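# Two arms and the returns bench

We moved the small-goods returns bench at Harbridge over to the two-arm cell in September, and I have been asked often enough how it went that I am writing it down. The background is in the older posts. The short version is that Stuvis supplies the arms and the controller, Tretport supplies the warehouse software, and my job is to keep the two talking.

The task is restocking. Customers send back cheap mixed items, mostly cleaning and office goods: sponges, scouring pads, calculators, staplers. Someone has to decide whether each one can be sold again and put it on the right shelf. At these prices the handling costs more than the item, so for years the bench was where people were sent when there was nothing else to do.

The cell works like this. A person checks the item and sets it on the table. The arms pick from the table and place on a wire shelf unit. Each gripper has two flat fingers. There is a camera at the wrist, and the controller picks a grasp from that view. If its confidence is below the limit, it stops and puts the pick in a queue for a person to confirm on a screen.

Sponges were supposed to be the easy part. They were the worst part for the first month. Foam compresses, so the finger position at contact tells you very little, and the force reading rises slowly enough that the default threshold closed too far. The sponge then sprang out on release and landed crooked or fell off the shelf. Erdal Yüksel rewrote the close routine to stop on the rate of change in motor current. We also cut the release speed to a third of the default. Drops went from 300 in the first full month to 15 in the last one I have figures for. 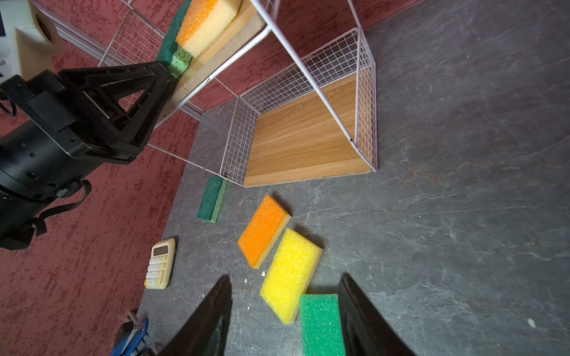 The second problem was spacing. If two items lie close together, a finger has to fit in the gap or the pick has to come from another side. The people at the bench learned this quickly and began laying things out with room between them. It made the numbers look good and it also meant the staff were doing unpaid work for the planner. Nesma Benkirane pointed this out at a shift meeting. She was right. We changed the planner to nudge the outer item away first, which costs a few seconds per nudge, and we took the spacing instruction off the wall.

Now the part people ask about. Before the change, four people rotated through the bench. Now there are two per shift, and the other two went to outbound packing. No one was let go. I would not read too much into that, because outbound was short of people anyway and the timing helped.

The work that remains is different. Placing items is gone. Inspection is still there, and the confirmation queue is new. Shabnam Bhutto has been on returns for 11 years, and she told me the queue was more tiring than the shelving had been. Shelving let her look away. The queue beeps, and an arm sits waiting until she answers. We logged 1,444 confirmations in one week early on, nearly all of them obvious, and nearly all answered with the same button. A person who presses the same button that many times will press it on the wrong one too.

Three changes came out of that:

- The confidence limit is now set per item class. Calculators have a looser one, scouring pads a tighter one, as a thin pad lying flat is easy to miss by a few millimeters.
- The arm no longer waits. It parks the uncertain item and takes the next.
- The beep is off by default.

Adi Subramaniam also got the bench staff access to edit the class settings themselves. I was against it. I expected limits to drift until everything passed. So far they have made few edits, and most were stricter than mine.

What I have not solved is pay grade. Clearing a fault and restarting an arm is a technician task on paper, and the bench staff do it several times a shift at the old rate. Rania El Khatib has taken it to site management with the fault logs attached. I exported those logs for her and will do it again next quarter.

Next on my list is the shelf itself. The wire side panels have small openings, and a finger tip can catch in one on a low approach. I have a keep-out zone in the planner, but it wastes the outer strip of every shelf. If anyone has used a thin liner on wire shelving without confusing the depth data, send me the part number.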